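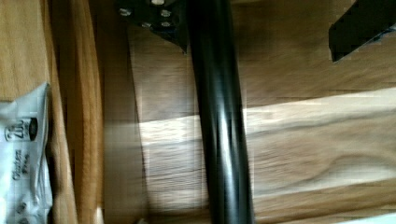
Sneha Bisht would still like to know when a machine is going to do her dishes. Grullitton, which builds software for machines that might, offers its most confident answer to date: later.

**PRIDPORT, February.** The company today released results from Predatent, its kitchen chores trial. Over 148 attempts at tidying a counter, the system finished the whole job 3 times. It asked for help on most of the others, which the company is choosing to call maturity.

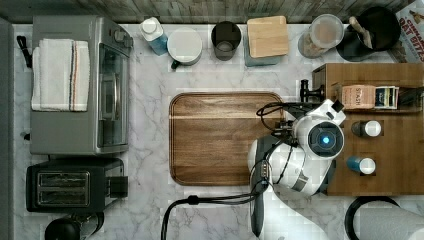
*The arm over the serving tray, with the toaster oven at left.*

"A teenager is faster, though you have to pay the teenager," said Jhonatan Valderrama of Grullitton. "We have two hard problems. One is picking things up. The other is putting them down."

Trays with raised rims went better than flat boards, and anything in a crinkly wrapper went badly.

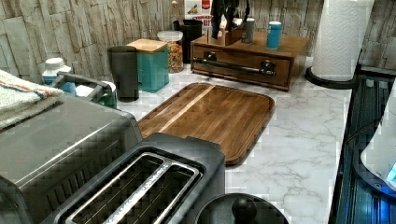
Wiping is further off. The Bai update, due next, adds a sponge routine and a slower wrist. Grullitton will publish the full trial log, all 596 pages of it, for readers with a free evening and clean dishes.

**Press contact:** Grullitton, Pridport office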